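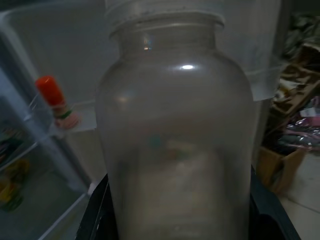 Progress report to Renari, October 2019
Shared kitchen project, Doria House

1. Work since the last report

The grant was given to make the shared kitchen at Doria House easier to keep in order, and most of this period has gone on the refrigerator. It is used by the lunch club, the evening classes and the office, and until the summer there was no agreement over what went where. Opened jars were kept behind unopened ones and drinks were put wherever there was a gap.

We emptied it completely in one morning, washed the shelves and the door lining, and put things back by type. Small sauce bottles now go on the door. Large jars stay on the main shelves, where they can be lifted out with both hands. Drinks in plastic bottles have their own place and are not to be laid flat.

The old rule that everything must carry a name has been dropped for shared items — it was only ever followed by the office. Personal food is still labelled and goes in the bottom drawer.

2. Spending

The budget line for kitchen storage was £324. We have spent £212, mainly on bins, labels and cleaning materials from Bouchard. The remaining £112 is held for replacement door seals, for which Hirnov has promised a price. The seals were not in the original application, and we would be glad of written agreement before ordering.

3. Use of the kitchen

The lunch club has moved its weekly shop to the day before it cooks, so the shelves are less full at the weekend. The evening classes have been slower to change. Their tutors bring drinks in shortly before a session and the door is often left standing open while they are put away. We have asked for bottles to be brought to the refrigerator together and loaded in one go.

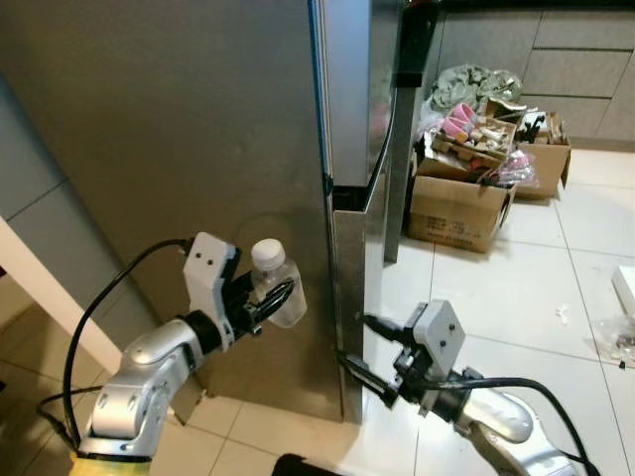 Mervin Friesen wrote to us after reading a draft of this report that the drinks should not be in this refrigerator at all during class weeks, and that a cool box in the teaching room would save both the trips and the open door. We have no objection, but a cool box would have to come out of the £112.

4. Still to do

The thermometer reading is to be written down every morning, and so far this has been done only on office days. Harvey MacDonald has agreed to cover the others. The sheet of shelf rules needs retyping, as the present one still mentions the name labels. A second full clean is planned for February, before the spring classes begin.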